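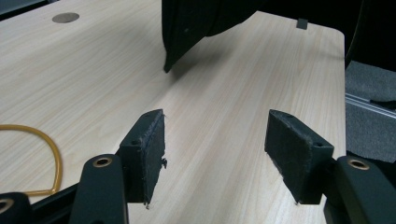
Attachment 1: finger pads, left and right, fraying visible

Ticket 2609 - Nuteo hand-held gripper, pad wear
Opened: June 5, 2023
Site: Stodorton
Status: waiting on vendor

Product page says the felt-like pads are good for 3,000 grasps. Ours logged 297 before the fuzz set in. Either we grip with unusual passion or someone slipped a zero.

Tried so far:
- Trimmed loose fibers. They grew back, like a lawn.
- Swapped left and right fingers. Now the other one sheds faster.
- Checked the screws on both blocks. Snug.
- Recalibrated the opening. No change.

Vendor reply: "Please confirm pads are installed." Confirmed, with attachment.

Requesting two replacement pads under the April warranty terms, or the rubber-faced set at the $40 upgrade price. Ship to the Craddock bench.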